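Search this site Go Advanced search
Reading Room > Short Fiction > The Measure

The Measure

The Trustees of the Jevside Institute met in March to determine what should be done with the glassware. The matter had been deferred on two previous occasions, the first for want of a quorum and the second for want of a list. A list had now been supplied. It ran to 3584 entries, and the Clerk had been instructed to read none of them aloud.

It was recorded that the Institute had taught practical chemistry for sixty years in the lower hall, and that the hall had been let to the Trendano Savings Society with effect from the end of the quarter. The Society had asked that the premises be handed over clear. It had not defined the word, and the Clerk, who had written twice to enquire, had received in reply a calendar and a small diary.

The Clerk was accordingly directed to remain in the building until the work was complete. A camp bed was authorised. So was a kettle, subject to inspection.

For the first week the Clerk proceeded by category. Flasks were wrapped in newspaper and entered in the blue ledger. Funnels were nested and entered in the green. Beakers were left until last, there being a difficulty with them which the list did not mention. Under the terms of the Liapis Bequest, no beaker could leave the Institute until it had been poured from a final time, in the presence of an officer, into a beaker of the same benefaction. The deed was silent on the subject of what should be poured.

The Clerk consulted the solicitors. Their opinion, which extended to thirty pages, was that the deed required a pouring and did not require a liquid. The Clerk read this opinion with some relief, the water having been disconnected.

A black cloth was therefore brought down from the lecture room and spread over the table. It had a scalloped edge on one side, and had last been used at a memorial. The Clerk fastened it with clips, applied a little tape where it lifted, and opened the red ledger at a clean page.
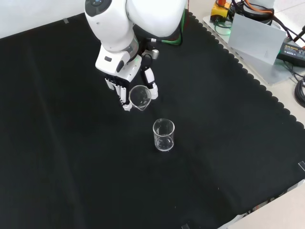 The giving beaker and the receiving beaker, lower hall.

The first pouring was entered at nine in the morning. Nothing passed from the one glass to the other, and the Clerk wrote 'Nothing' in the column headed Quantity, and initialled it. The second was entered directly afterwards in the same terms. By noon the word had been written so often that it had begun to look misspelt, and the Clerk went to the upper library to confirm it in the dictionary.

It was in the afternoon that the Clerk became attentive to differences. One nothing was seen to go over the lip rather quickly. Another hung back at the spout, as treacle does. The Clerk considered whether these observations fell within the duties of the post, found no rule against them, and ruled an additional column in pencil.
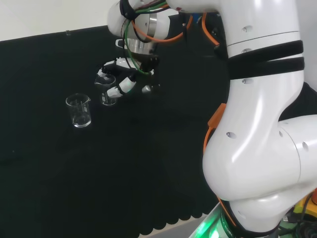

Towards evening the entries grew longer. 'Nothing, as on the morning of an examination.' 'Nothing, with the windows open.' 'Nothing, but more than the last.' The Clerk was aware that such remarks would in due course be seen by the auditors, and wrote them in a smaller hand - though no less legibly, for the regulations on legibility were strict.

The last beaker presented the difficulty that the Clerk had foreseen. There remained no other of the same benefaction to receive from it, all the rest having been wrapped. The Clerk sat for a time beside the cloth. The kettle was boiled, in accordance with its inspection certificate, using the bottle of water allotted for the evening, and was allowed to go cold again.

At length the Clerk unwrapped the first beaker of the day and set it back in its place. The pouring was carried out slowly. In the pencil column, where there was little room left, the Clerk wrote 'Returned', and then closed the ledger and went up to see about the lights.

The hall was handed over on the appointed date. The Society reported that it was satisfied with the condition of the premises, and asked only whether the two beakers on the windowsill had been left on purpose. The Clerk replied by return of post that the matter would be placed before the Trustees.

Contact the Reading Room | Copyright Zurkameo Press 2019 | Back to top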